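Progress report to the Prallow Fund
Project: Mustlow Toy Library, sorting and lending of donated soft toys
Prepared by Piroska Kelemen
May 6, 2021

Period covered

This report covers the work done since our last report in March. It deals with the soft toy part of the grant only. The board games and puzzles are on a separate schedule and will be reported on when the shelving for them is in place.

Toys received and sorted

We have now taken in 1,350 donated toys, of which almost 800 have been through sorting. The rest are in lidded tubs in the back store at Castaño Street, labeled by the date they came in. Sorting has gone more slowly than we planned in the first four weeks. Many of the bags arrived with small hard toys mixed in among the plush ones, and these had to be taken out and put aside for the other part of the project.

Each soft toy is placed on the table and looked over on all sides. We check the eyes and nose first, then the seams at the arms and feet, then the belly and the back. Anything with a loose part goes in the mending tub. Anything with a torn label that can still be read is kept, and the fiber content is copied onto the lending card. Toys with no label at all are kept only if Edit Győri has passed them.
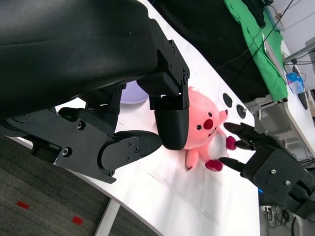 The animal characters are the largest group by far, and they are also the ones families ask for most. We had meant to file them by species, but too many of them could be called two or three different things, and the cards ended up in the wrong drawers. We have gone over to filing by main color and then by size. Pink and brown each have a drawer of their own. The other colors share.

Mending

There were 44 toys in the mending tub at the end of the period. Most need a seam closed or an eye sewn back on. Edit has set up a small kit with curved needles, upholstery thread and spare felt. Toys that can't be made safe for children under three are marked with a yellow tag and lent to older children only.

Washing

We tried two ways of washing. The machine at Mustlow is fine for the small and medium toys if they go in a zipped bag, but the larger ones stay damp in the middle and have to be turned on the rack for several days. For these we now wipe the surface by hand and send the worst of them to the Prultiton laundry, which charges us by weight. The cost so far is inside the budget line for cleaning.

Furniture and room

The sorting tables are holding up well. The folding chairs are not, and two have been taken out of use. We would like to move $20 from the stationery line to pay for replacement feet on the others, and ask for your agreement to this.

Lending

Lending opened on a small scale with families already known to us. Returns have been good. The main complaint has been that the lending cards are too small to write on, and a larger card is being printed.

Next steps

We plan to finish sorting the tubs at Castaño Street, clear the mending tub, and print the list of toys by color so that families can choose before they come in. The full statement of spending will follow in the usual form. Questions about the mending work can go straight to Edit Győri, and anything else to me.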